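Mark the log, leave the trophy

The Lendholm robotics club meets in the old woodwork room at the school, and for the past three years I have helped to judge its end-of-course projects. The course runs for 15 weeks. Students work in pairs, and each pair must design, build and document one mechanism that holds an object and lets it go again. This year the club council proposed moving more of the marks to the final contest, where the mechanisms are run against each other on a timed course. I think the change is a mistake, and I want to set out why before the vote.

Under the present scheme the written log carries 53 per cent of the marks. The contest, the build inspection and a short talk share the rest. The proposal would roughly reverse the weight of the log and the contest. Its supporters argue that a mechanism which fails on the day has failed, whatever its paperwork says, and that students find the log dull. Both points are fair. Neither bears on what the course is supposed to teach.

A timed contest measures one run of one device on one surface. The variation between runs is large. In June we let the pairs repeat the contest course as often as they liked during an afternoon, and the order at the top changed with almost every round. The pair that won the official run would have come well down the list on several of the others. If a bathroom scale behaved that way we would throw it out. We should not hang most of a mark on it.

The log has a different problem: it can be padded. Obed Korletey, who wrote the first version of the marking sheet, dealt with this by asking for a reason and a measurement beside each design change. A pair that swaps a pad material has to state what was wrong with the previous one, what force or angle they measured, and what they measured afterwards. Padding under that rule is easy to spot, for the numbers do not move.
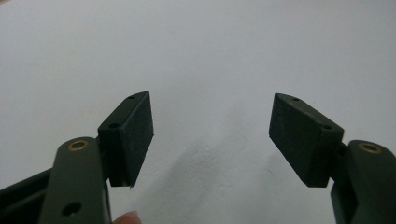
Page last changed: November 12, 2018

Angled pads are a good case. A pair of flat faces set parallel will hold a square block well and a tapered one badly. Setting the faces at an angle alters where the object first touches, and whether closing the jaws draws it in or pushes it out. Students arrive at this by several routes. Some reason it out on paper. Most drop a great many blocks first. The contest cannot tell the two groups apart, and it also cannot tell either from a pair who copied the angle from last year's winner. The log can, provided somebody reads it.

The same holds for the pivots. A plain hole in a soft arm will wear, and the wear shows as play at the tip. A lined hole costs more time to make and wears more slowly. Over a contest run of a couple of minutes the difference is nil. Over a term of use it decides whether the jaws still meet. A scheme that rewards the short run will teach students to skip the lining, and they will be right to skip it, given the marks on offer.

Dzifa Agyeman has put the strongest case on the other side. Her view is that a log rewards students who already write well, and that the club exists partly for those who do not. I accept this. Last year two of the best builders in the group lost marks for notes that were correct but thin. The cure is to widen what counts as a log. A dated sketch with three figures on it is evidence. So is a table of slip forces with no prose at all, or a spoken note recorded at the bench. The marking sheet already permits these, in a footnote that I suspect few students have read. It should be moved to the first page.

There is also the matter of the Dadton meeting, where our winners go on to face other clubs. Dadton scores the contest only. It has been suggested that our marks ought to match, so that we send the pair most likely to do well. We could do that by holding a separate selection run, best of several attempts, with no marks attached. Choosing a team and assessing a course are separate jobs and can use separate tools.

The cost of keeping the log is the judges' time. Each one takes me most of an hour to read properly, and I have been guilty of reading the last few faster than the first. If the council wishes to reform something, it could begin there. Two readers per log, with the marks compared before they are released, would catch most of the drift. It would need more judges than we have now. I would give up the talk to pay for it, as the talk mostly repeats the log in a louder voice.

My proposal is therefore to leave the log at its present weight, score the contest on the median of several runs, and print the list of accepted evidence at the front of the marking sheet. The Yakubu prize for the fastest single run can stay as it is. It carries no marks, and the students like it.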